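Tovia Countertop Utensil Holder: User Guide
Section 4. Emptying, Sorting and Refilling

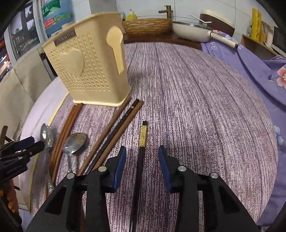 Reading time: 2 min

4.1 Before you start

The Tovia holder is a perforated plastic box that stands upright on a table or counter. Chopsticks and spoons go in with the handles down. The total load must not exceed 400 g. Part number 2972 covers the box only; utensils are not supplied.

Place the holder on a flat surface. On a round table, keep the base fully inside the edge. A tablecloth may stay in place if it is smooth under the base.

4.2 Emptying the holder

1. Hold the box by its sides, below the rim.
2. Tip it slowly and let the utensils slide out onto the table.
3. Set the box upright again, beside the utensils.
4. Spread the utensils so that no chopstick lies under the base.
5. Move any utensil that reaches past the table edge back toward the center.

CAUTION: Do not shake the box to release a stuck utensil. Thin tips can catch in the holes and split. Push the tip back from the outside, then lift the utensil out from above.

4.3 Sorting

1. Match the chopsticks in pairs by color and length. Keep brown wooden chopsticks apart from black ones with a silver band.
2. Put single chopsticks to one side until the mate is found.
3. Lay stainless steel spoons together, bowls facing the same way.
4. Remove anything that is not a utensil. Pencils are a common find in holders kept on a shared table. Do not return a pencil to the box, even with the eraser end up.

NOTE: Wash all utensils that have touched the tablecloth before refilling.

4.4 Cleaning the box

1. Rinse the box with warm water from the inside out.
2. Clean the rows of holes with a soft brush.
3. Wipe around the raised heart on the front and the raised spoon on the side. Residue collects along the edges of both shapes.
4. Dry the label near the rim with a cloth. Do not scrub it.
5. Leave the box upside down until no water drips from the holes.

4.5 Refilling

1. Insert the spoons first, against the back wall.
2. Insert the chopsticks in matched pairs.
3. Check that the box does not lean when released. If it does, move the spoons toward the center.

Replacement boxes are listed in Section 6 under order code 410.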